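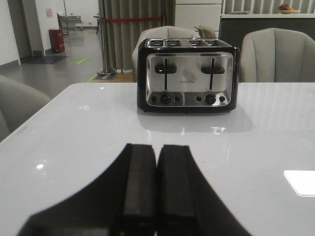 *Two black fingers, one toaster with two levers.*

Ignacio Gallardo has been building a robot arm in a shared workshop since September. He calls it Pamar. He says that one day it will make your breakfast. Should you believe him? Let's look at what the job asks for first.

## Start with the toast

You push a toaster lever down without thinking. A robot has to find the lever, get its fingers in the right place and press straight down. If it presses a bit too far to one side, it may shove the whole toaster along the table.

Shiny things make this harder. Steel acts like a mirror, and a glossy table shows bright patches from the lights. You know a reflection isn't a real object. A computer has to be taught that, and it can still get it wrong.

## Now try the saucepan

Lifting a lid sounds easy. But look at the knob on this one - it is narrow lower down and flares out wide at the top. Two stiff fingers can pinch a shape like that, or they can slide off it. The lid is glass too, so the robot's camera sees through parts of it. 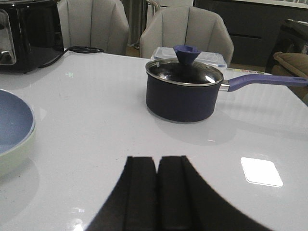

## Who does the thinking?

Pamar doesn't know what breakfast is. It follows a program written by Ignacio's friend Ezequiel Ibarra, and the program has 376 lines so far. Ezequiel says it learns. I'd say Ezequiel learns, and then he types.

Ask him how many tries he has planned and he'll tell you 2,000. You probably needed far fewer to learn to use a toaster.

Bowls will be the next test. A bowl has a thin rim to grip, but if you tip it, out goes your cereal.

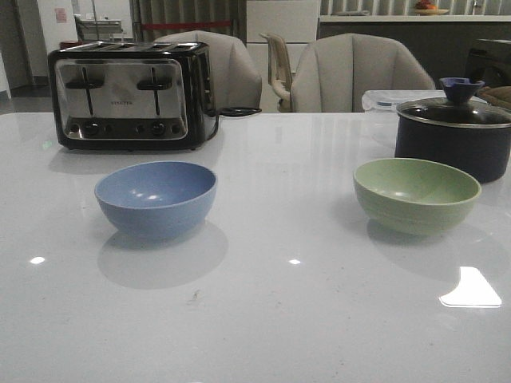 ## Questions to ask any robot builder

- How many times did it work, and how many times did you try?
- Did a person help it?
- What happens if you move the bowl a little to the left?

If the answer to the last one is "please don't", breakfast is still your job.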